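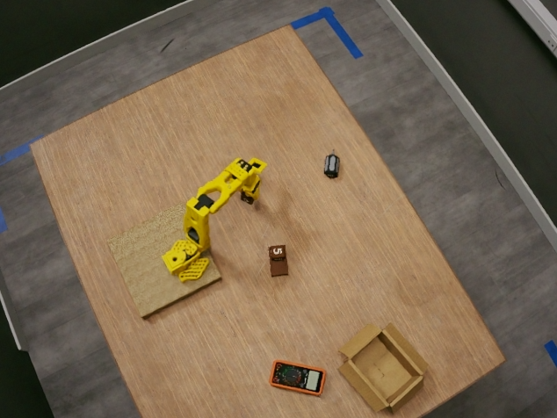
Can a Robot Tidy Your Room Yet?

Putting things in a box sounds like one job. For a machine it is a long list of smaller jobs, and each one can go wrong.

First, the robot has to find the object. A camera gives it a grid of colored dots and nothing more. A computer program has to decide which dots belong to a toy, which belong to the table, and which are only a shadow. You learned to do this as a baby. Programs learn it from thousands of pictures.

Second, it has to work out where the object is. Knowing that there is a block on the table is no use if the gripper closes two inches to the left of it.

Third, it has to choose a grip. A block has flat sides, so it can be pinched. A sock has no sides at all. An egg can be pinched, but only gently.

Fourth, it has to lift, carry and let go over the right spot.

How an arm moves

A robot arm is made of stiff parts called links. The places where links meet are called joints. Most small arms have a motor at each joint. Your own arm is similar: the shoulder, elbow and wrist are joints, and the bones between them are links. The gripper does the work of a hand, usually with far fewer moving parts.

To reach a point on a table, all the joints must turn by the correct amount together. If the shoulder is off by a very small angle, the gripper at the far end is off by much more. Try holding a long ruler by one end and moving your wrist slightly. Watch the other end.

Practice inside a computer

Many robots practice in a simulation first. A simulation is a made-up world inside a computer, a bit like a video game, with rules for weight and bumping. A simulated arm can drop a box all day and break nothing.

Yevdokiia Lysenko tests arms at a small workshop called Forberg. In March her team gave a simulated arm 1293 tries at putting one object into a box. It managed 624 of them, a little less than half. "Most of the misses were at the grip," she says. "It got to the right place and then closed too early."

The team then moved the program to a real arm, which they call Pilar. It did worse. Real tables are slippery in some places and sticky in others, and real light changes during the day. Engineers call this difference the reality gap.

So, can machines do chores?

Some of them. Robot vacuums clean floors, and dishwashers have washed plates for a long time — though a person still has to load them. In factories, arms move the same part to the same place very well.

Homes are harder. Things are never where they were yesterday. Dzifa Amissah, who also works at Forberg, timed Pilar clearing four objects from a table. It took around 75 seconds. She did it by hand in 2.

Words to know

Link: a stiff part of a robot arm.
Joint: the place where two links meet and turn.
Gripper: the part that holds things.
Simulation: a computer model used for practice and testing.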